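A day at the Milel open house: old laptops, new systems

31 August 2025

I own a laptop that its maker has politely given up on. It gets no more updates, it warns me about this every morning, and I keep clicking "Remind me later" because I am a coward. So when Milel announced an open house with a full afternoon on putting a second operating system on old machines, I packed the thing in a bag and took the train.

Getting there

The Milel building is a 3 minute walk from the station if you pick the right exit. I picked the other one and saw a good deal of the parking garage. At the front desk I was given badge 2771, which struck me as optimistic for a crowd that fit in one hallway. The badge said "DEVELOPER." I have never developed anything except a dislike of printer drivers.

Coffee was free. The Wi-Fi password had 36 characters, including two that could have been either a zero or the letter O, and most of the early conversation was people reading it out loud to each other.

The dual boot session

Veronika Katona ran the main session (no relation to Katona, the backup company with the table by the stairs, as she told us before anyone could ask). She started with a rule I have since written on a sticky note: back up first, then back up again to something that isn't plugged into the machine you are about to ruin.

After that it got practical. Shrink the existing partition from inside the system that owns it. Leave more free space than you think you need. Turn off fast startup before touching anything, or the two systems will argue over who last shut the disk down. Write down your recovery key on paper, and then don't leave the paper in the laptop bag, where mine was.

She did the whole install live, on a projector, with us watching a progress bar. It stuck at 99 for long enough that somebody went for more coffee. When it reached 100 there was applause, and I clapped too.

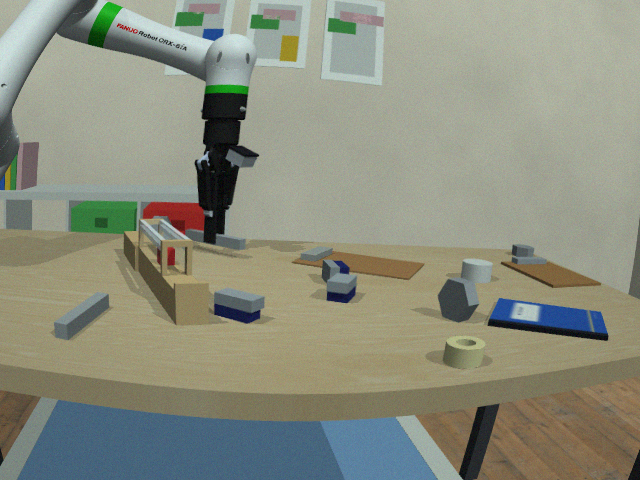
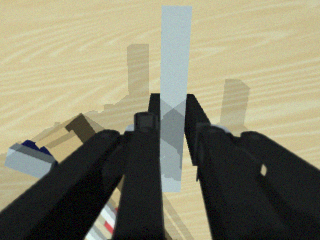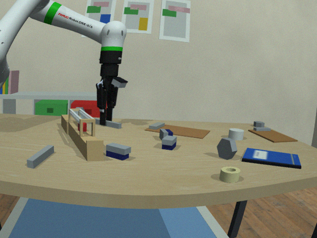
The stands

Traseo was showing a boot menu with themes. I asked what it did that the ordinary boot menu didn't, and was told it had themes. Pinico had a tool that checks your hardware and tells you which systems will run on it. It looked at my laptop for a while and recommended I "consider options."

Gyula Bodnár, at the repair table, was kinder. He took the back off, blew out what I will call dust, and told me the memory could be doubled for less than my train ticket. He also pointed out that the battery had been recalled in July. I had received an email on the subject and clicked "Remind me later."

Was it worth the trip?

Yes, with grumbles. The rooms were warm, the schedule on the wall didn't match the schedule on the website, and lunch ran out at roughly the moment I found it. I came home with two operating systems, though, and the new one started on the first try. The old one also starts, and it still warns me every morning.

If you go next year, bring your own charger and take the north exit from the station.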